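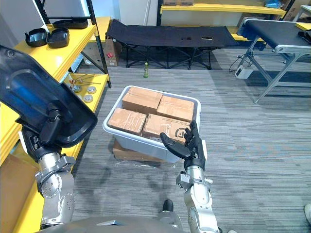
**Is Cendau Family Dental taking new patients?**

Yes, and we love meeting them! Call the front desk or use the form on the contact page. First visits run about 67 minutes, so there's plenty of time for questions.

**Do you see kids?**

We sure do, from the first tooth on. Little ones can sit on a parent's lap the whole time if that's easier.

**I haven't had a cleaning in years. Will I get a lecture?**

No lectures! Tell us how long it's been and we'll start from there. If you need a deep cleaning we usually split it into two visits, one side of the mouth each time.

**Where do I park?**

Behind the building, off Uklow Street. The door code for the back entrance is 1418 (it's only good during office hours). Coming on the bus? Get off at Grullham Square and walk one block.

**What if I have to cancel?**

Please give us a day's notice. We keep a short-notice list, and somebody on it will be thrilled to get your spot.

**Can I have my old X-rays sent over?**

Please do! We can request them for you once you've signed the release form. Patients coming from the Patwary office can skip this, as we already have those records.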